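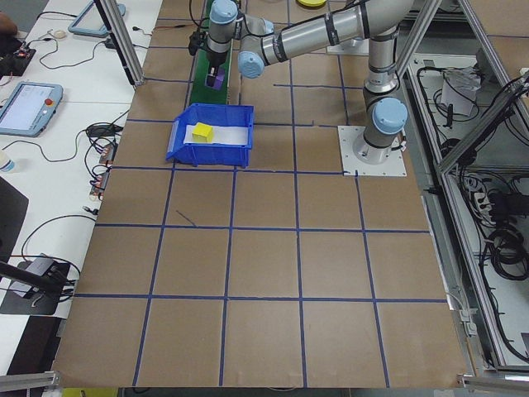 Blue open-fronted bin with a white paper liner and a yellow cube, on a papered table marked out in squares.

About Curach

Curach supplies bins, liners, bench paper and marking tape to workshops, packing rooms, schools and stores departments. We are based in Lutaren, in two units on the same yard. One is the warehouse and the other has the office, the cutting room and the trade counter.

The business began with paper. We bought brown paper on large reels, cut it down and sold it to local firms who wanted a clean surface on their benches without paying for mats. Customers then asked for tape to hold it down, and after that for something to put the small parts in. Most of what we sell today has come from requests of that kind. The current list has 1,113 lines on it, and a good many of those are the same bin in a different size or colour.

What we sell

Storage bins. Plastic, open at the front or closed, in blue, grey, red and green. The sloped front is our best seller, as you can reach in without lifting the bin off the bench. We hold the five common sizes in Lutaren at all times. Larger bins come from Jelínek, who have supplied us since our second year, and these take a few days longer.

Liners. White paper, cut to fit the floor of the bin or long enough to turn up at the sides. Small parts show up well against it and it can be changed in seconds. Liners are packed in boxes of 500. If your bins came from somewhere else, send us the inside measurements and we will cut to those.

Bench paper. Brown, on 200 metre rolls, in three widths. It can also be had in flat sheets for smaller tables.

Marking tape. Dark blue, yellow or white. Customers use it to mark walkways on a bench, to show where a bin should go back to, or to divide the whole top into squares. We will send a short sheet on setting out a grid with any tape order if you ask for it. Start from the long edge, lay all the lengthwise strips first and check the corners before pressing the cross strips down.

Pilulport. Our own carrying tray, made for moving very small items between benches. It has a lid and a handle at each end, and takes two of the smallest bins side by side. 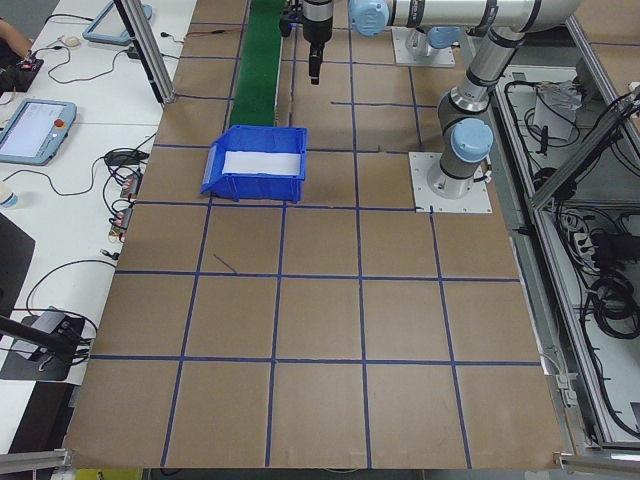 Brown paper and dark blue tape on a long work surface, with a lined bin standing on the paper.

How we work

We keep to ordinary stock and try to have it on the shelf. Orders received by noon are packed the same day. Bins are sent nested, with liners flat in their own box, and paper rolls go out with card caps on both ends. We reuse cartons wherever they are sound, so your order may arrive in a box with another name on it.

There is no minimum order at the trade counter. For delivery we ask for one full box or one roll.

At present we have 136 account customers. Some order every week and some we hear from once a year, usually in November when they are tidying up before the stocktake. Schools can order on a purchase number and pay by invoice.

Visiting us

The trade counter is open on weekday mornings and all day on Tuesday. Samples of every bin size are kept out on the bench, and you are welcome to bring your own parts and try them. Parking is in the yard, to the left of the gate. Please ring first if you are collecting paper rolls.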